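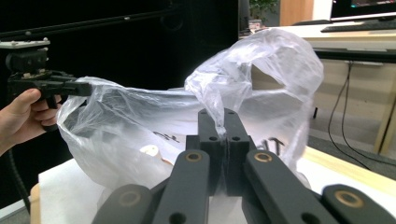
I've been selling the Tindby day bag out of our little tour office since September, and people keep asking me the same questions over the counter, so I'm putting the answers up where you can read them before your trip.

## The Tindby day bag, from Fedura

Price: $53, shoulder strap included
Weight empty: 23 ounces
Colors: dark green or gray (gray is back in stock as of Oct 29, 1999)

It's a shoulder bag for walking around cities you don't know very well. I lead food walks and old town walks for a living, and I went through a sad parade of bags before this one. Backpacks are fine on a trail, but in a packed market alley you turn around to look at a dumpling stall and you've knocked over somebody's soup. I did that in my first year as a guide and I still feel bad about it! The Tindby sits flat against your hip and you can swing it around front when the crowd gets tight.

The body is heavy cotton canvas with a waxed finish. It smells a little like a candle for the first week or so. The bottom is a double layer, and that's the part I like best, as I'm forever putting my bag down on sidewalks, ferry decks and restaurant floors.

### What fits in it

On a normal working day mine holds:

- a folding map and a paperback guide
- a water bottle (the regular size, standing up)
- a light rain jacket, rolled
- a camera and spare film
- a pack of tissues and whatever snack I've bought for later

There's a zip pocket on the side that rests against you, big enough for a passport, tickets and traveler's checks. Small pockets are inside, four of them, and I'll admit I only ever use two. The other two have become a home for foreign coins and ticket stubs. Dzintra Kivi, who does our spring rail trips, keeps her tea bags in hers.

It will *not* hold a big hardcover or a pair of adult shoes. If you're shopping for something to take a weekend's clothes, get the Ivgate duffel instead -- we have a couple on the shelf by the door and I'm happy to take one down for you.

### The strap

Okay, the strap. The first batch came with a plastic slider that slipped when the bag was full, and I complained about it to anyone who'd listen. Ivars Laur at Fedura was very nice about it and the current ones have a metal buckle that stays where you put it. If you bought one from me with the plastic slider, bring the bag in or mail just the strap, and I'll swap it at no charge. You don't need the receipt.

At its longest the strap goes across the chest of a tall man with a winter coat on. At its shortest it's a plain shoulder bag. The pad slides off if you don't want it (I don't, in summer).

### Rain

I've been out with it in steady drizzle for a whole afternoon and the map stayed crisp. A real downpour is another matter. Water gets in at the ends of the zipper, so put your passport in a sandwich bag if the sky looks bad. The wax wears thin along the corners after a season and you can rub more in with a rag and warm it with a hair dryer. Rimkutė makes a tin of wax that works well on this canvas. I don't carry it at the moment but a good shoe repair place ought to.

Please don't put the bag in the washing machine. Bríd Phelan did, and it came out looking like a dishrag. Cold water and a soft brush will take care of most things, including chili oil if you get to it the same night. Soy sauce on the gray one, well, that's yours for life.

### Is it safe from pickpockets?

Safer than an open tote, and not as safe as a money belt under your shirt. The flap folds over the zipper, so it takes two hands to get in, and I've carried mine on more than 4 hundred walks without losing anything except one glove, which I think I dropped myself. Still, on night buses and in station crowds, keep it in front with your arm over it.

### Buying one

Stop by the office, or send a check with your name, address and the color you want. Postage inside the country is included in the price. If you're coming on one of our walks, tell me when you book and I'll bring the bag to the meeting point so you can try it on and load it up before you pay. Quite a few people do it that way, and if you don't like it I just carry it home again.

Returns are easy as long as it hasn't been on a trip yet. After that I'll still fix stitching and buckles. Adelino Pinheiro does the sewing for us and usually needs a week, a bit longer around the holidays.

A smaller version is supposed to be coming, with the same pocket layout and no water bottle space. I've seen one sample and thought the flap was too short. I'll put the price here when I have it.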